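Subject: Re: [bench-list] Bench power and where to put the board

On the earlier message:

> I am setting up a bench at home for small board repairs and would
> like to know what people use for power. I have one wall outlet behind
> the table and no room for a second. Do you keep a power strip on the
> bench itself or screw it to the wall? Also, what do you put under
> the boards? The top is white laminate and it marks easily. I was
> looking at the Histwood mats but they only go up to 60 cm.

I have tried it both ways. For four years I had a strip screwed to the wall behind the bench, and it was fine until I needed to plug in something with a short lead. Then I would end up with the board at the back of the table, where the light is poor. Now I keep a loose strip on the mat and move it to wherever I am working.

The drawback is the cord. If you don't need the full length it ends up in the middle of the work, and small parts roll under it. Mine gets into a knot every couple of weeks. I undo it when I get tired of looking at it. A hook-and-loop strap fixes this if you remember to put it back on. Don't wind the cord tight around the strip if you are going to run anything heavy from it.

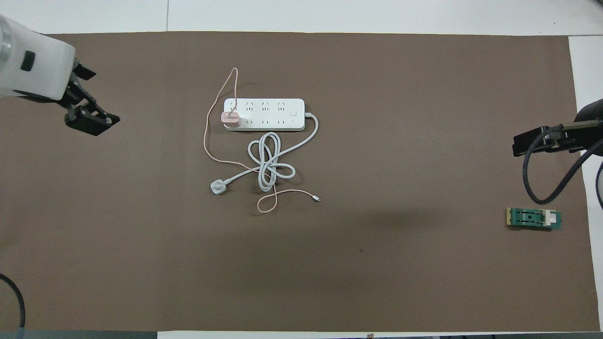 The bench in April: strip, cord and one of the small green boards on the brown mat.

The pink charger lives in the first outlet on the top row. It is only there for the phone, which I use for looking up part numbers. I would put the charger at the end of the row farthest from the switch, as it is there, so you don't knock it when you reach over to turn things off.

Check the plug before you buy. Pedetti sells what looks like the same strip with different plugs, and the listing does not always say which one you get. A friend of mine ordered two and had to send both back.

As for the mat, I did look at Histwood and came to the same conclusion you did. I bought a large brown one from Srithong and it covers nearly the whole table. A green board shows up well against it and so do white connectors. Brown is less good for dropped screws. If you work on anything sensitive to static, get a mat with a ground snap and use it.

The Kerkex catalog has straps in packs of 25, and also clips that hold a cord to the table edge. I have the straps and have not tried the clips. If anyone on the list has, I would like to know if the adhesive leaves a mark on a white top.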